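Household Textiles 401
Handout 8: Handling and folding light cotton on a flat surface
Instructor: Trefor Wogan 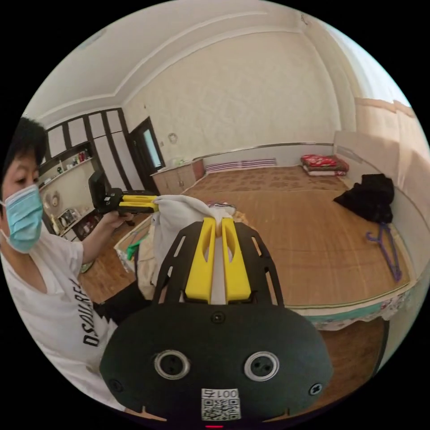

1. Working surface

A bed is acceptable for pieces too wide for a table. A woven sleeping mat gives a firmer base than a quilt, but the weave can catch loose threads. Check hems before dragging cloth across it. Let the surplus hang over the front edge until the first fold is set.

2. Taking hold

White cloth that has been bunched is opened from its corners. One hold is taken at an upper corner, a second on the near side. Gathering the fabric into a fold at the grip is permitted while lifting, and must be released before the piece is laid down. Small patterned items caught inside white cloth are removed at this stage and sorted separately.

3. Folding

Lay the long edges parallel. Fold in half lengthwise, smooth from the fold outward, then fold crosswise twice. Tolerance between edges: 20 mm. Pieces outside tolerance are reopened to the last good fold.

4. Terms

Hand: the feel of a fabric when held.
Drape: the way it falls under its own weight over an edge.
Grain: direction of the warp yarns.

5. Before the next session

Read the Pretthorpe notes, section on drape. Bring one flat cotton piece, unironed. Record fabric weight if the label gives it; 200 g/m2 is the upper limit for this exercise.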